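# Washing of the Dogs (Skarska)

The **Washing of the Dogs** is a yearly observance in the hill town of Skarska, held at the end of September, on which the town's dogs are bathed in public, dried with varying success, and walked to the upper square and back. It is first recorded in 1614, in a parish account book that lists payment for "soap, for dogs," directly beneath a larger payment for the repair of a gate. Whether the two entries are connected has been argued over ever since.

## Origin

The usual story holds that the shepherds of Skarska brought their flocks down before the first cold and found that the dogs were no longer welcome indoors. A bath was made the price of a place by the fire. A second story, preferred in the neighboring village of Titetti, says that the custom began in Titetti and was stolen. Titetti has no records from before its town hall burned down, a fact it regards as helpful to its case.

Early washings took place in the river Yeon, just below the mill. The miller objected in writing on several occasions. In the surviving letters he complains of hair in the wheel, barking, and the general tone of the event.

## The day

The washing begins in the morning, when stone troughs on the lower square are filled with warm water. Sprigs of thyme and dried marigold are thrown in, officially for the coat and in practice for the smell, which by noon needs all the help it can get. Dogs are washed in order of age, oldest first. Puppies born that year are exempt from the bath but are expected to attend, and most end up in the water anyway.

Each clean dog is given a collar of plaited straw with a late aster tied to it. The walk to the upper square climbs 158 steps. Tradition says a dog that reaches the top with its flower still attached will have an easy winter. Most of the flowers are eaten before the first landing, usually by the dog behind.

At the top there is a short blessing, followed by a flat oat biscuit called an *altudero*, after the Altudero pasture above the town. The biscuit is made without salt or sugar and is meant for the dogs. Visitors regularly buy it by mistake and, out of politeness, finish it.

## Cats

A cat was entered in the washing once, on the grounds that the rules did not forbid it. The rules now forbid it.

## Decline and revival

The custom faded as the flocks grew smaller, and for a long stretch it survived only as a family habit, with owners washing their dogs at home at the end of September and complaining about the floor. It was brought back as a public event when the troughs, which had been serving as flower planters, were cleared and found to hold water, more or less.
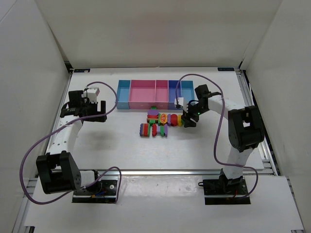 The revived version differs from the old one in a few respects. Soap is now unscented, after a year of lavender that left a good part of the town sneezing. Leashes are required on the steps. The river is no longer used, although a number of dogs continue to use it on their own initiative, generally right after being dried.

The washing of 30/09/2023 drew 338 dogs and 3000 onlookers, according to the town. Titetti disputes both figures. It rained for most of the afternoon, which led to a debate, still unsettled, over whether a dog standing in the rain can be said to have been washed.

## Related customs

Titetti holds its own event, the Brushing, in the same week. It involves no water and is noticeably better attended by the dogs. The hair is gathered and left on hedges for birds to carry off, though by the end of September the birds have finished with nests for the year and show little interest. The hedges keep it until spring.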